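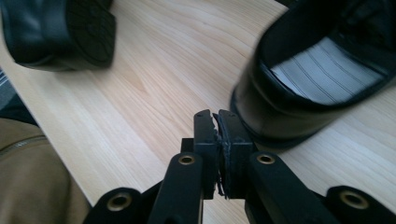 Grasisia writes software that turns hand-guided demonstrations into motion a robot can plan and carry out by itself, and we are looking for a perception and planning engineer to join us in Nadville. Most of your week would be spent between raw recordings and the planner that has to make sense of them. Shoes are a good place to picture yourself starting. Two black leather shoes on a pale wooden tabletop, one with its opening toward you and a striped lining inside, will teach you a great deal about glossy surfaces, motion blur and how quickly a pose estimate can wander off when the fingers come close to a sole. If that sounds like a pleasant way to spend a morning, please do keep reading!

The role sits in our Turitau group, named after the toolkit we have been building (and rebuilding, and arguing over fondly) for a few years now. Turitau takes in video and gripper motion, lines them up in time, estimates where the object is, and hands everything to the planner. It works nicely on boxes and cups. It works less nicely on everything else, and you would have a real say in what we do about that.
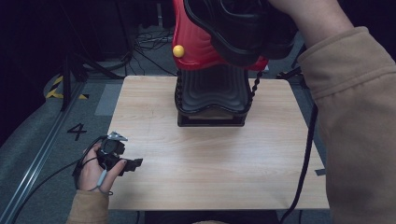 You would also look after the time alignment and calibration code, which has grown a bit wild and could use a patient gardener. A single recording can hold a person's two hands doing quite different jobs, say the right one holding a big red-and-black molded object from above by its handle while the left keeps a compact gripper near the corner of the table, and the software has to sort out which motion belongs to what. Our current set holds 4000 recordings, of which 342 are flagged as badly synced and 172 have no usable hand track. We would love for you to bring those numbers down, and to write the checks that catch such trouble on the same day.

What we hope you bring: solid Python and enough C++ to feel at home in a planner, some experience with pose estimation or visual tracking, and the habit of looking at your data with your own eyes before you train on it. Experience with motion planning is a big plus. A degree is welcome but we don't require one.
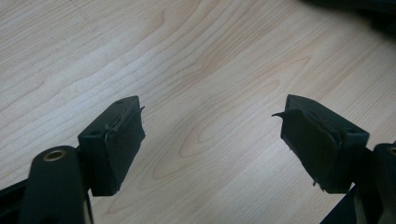 Grasp width estimation is the first project we have in mind for you. Our present method finds the inner faces of the two finger pads and measures the gap between them, and it assumes clean, straight edges. Worn pads, with a curled flap of black covering sticking out toward the middle on each side, are exactly the sort of thing that can lead an edge finder astray, and wavy wood grain behind them adds lines of its own. You may well prefer to learn the width from the linkage, or to fuse several cues, and we will happily give you the time to try more than one approach. There is a test set of 326 hand-labeled clips waiting for you.

We are a small group and we talk a lot. You would work most closely with Mỹ Cù, who leads planning and reviews code with great care and a great many kind comments, and with our friends at Đoàn, the partner lab that shares our labeling tools.

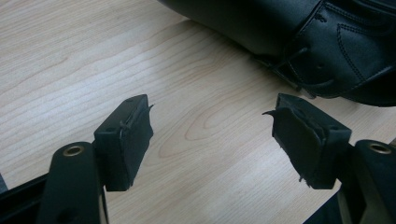 Gripper open, with a black leather object beyond the right finger pad.

The position is full time and on site at least three days a week, with flexible hours and a relocation allowance if you are coming from farther away. We are hiring now and hope to have someone settled in before summer, though we will gladly wait a little for the right person.

To apply, send us a resume and a page or so about a piece of software you wrote that had to cope with messy real-world data. Tell us what went wrong along the way and what you tried next. Code samples are nice to have, and a link is fine. Address your application to Mỹ Cù at Grasisia, Nadville, and put "Turitau engineer" in the subject line so it finds its way to the right inbox. We read every one and we write back to everybody.

Posted March 2024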